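Holteck: household chores gallery

24 January 2019

Can a machine tidy up after a family yet? Holteck has spent the winter trying to find out, at its workshop in Drernach, with ordinary belongings and ordinary jobs. The trials cover folding, packing, sorting and clearing a table. Each job gets 20 attempts before anyone changes the settings, and the log now stands at 1309 attempts in all. Soft things are still the hardest. A mug keeps its shape when it is gripped, but a towel or a bag has a new shape every time it is put down. 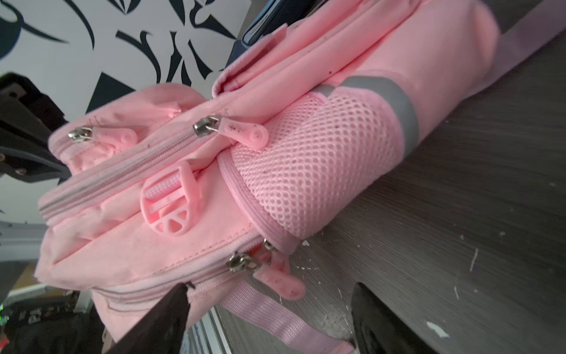

Packing a school bag takes most parents a minute or so and very little thought. For a machine it breaks up into a string of small jobs: find the opening, get hold of the zip, hold the fabric still, pull in the right direction, then stop at the end. Finding the right zip is a job in itself. The pink backpack has several metal sliders with pink pulls, and one of them is partly hidden under the edge of the bottle pocket. The long pulls help, as they give two narrow fingers something to close on. The straps do the opposite. They trail over the table and are nearly the same colour as the bag, so they are easily mistaken for part of it.

Results so far are mixed. Opening a zip that is already in the grip works in almost 90 per cent of attempts. Finding and gripping it from a standing start works far less often, and putting a lunch box inside has only been done with the bag propped open by hand.

The same jobs will be repeated at the Tallberg site with bags of other colours and a stiffer fabric. Nair, the control software, will stay on its present version until those are finished. New pictures are added to this page at the end of each round.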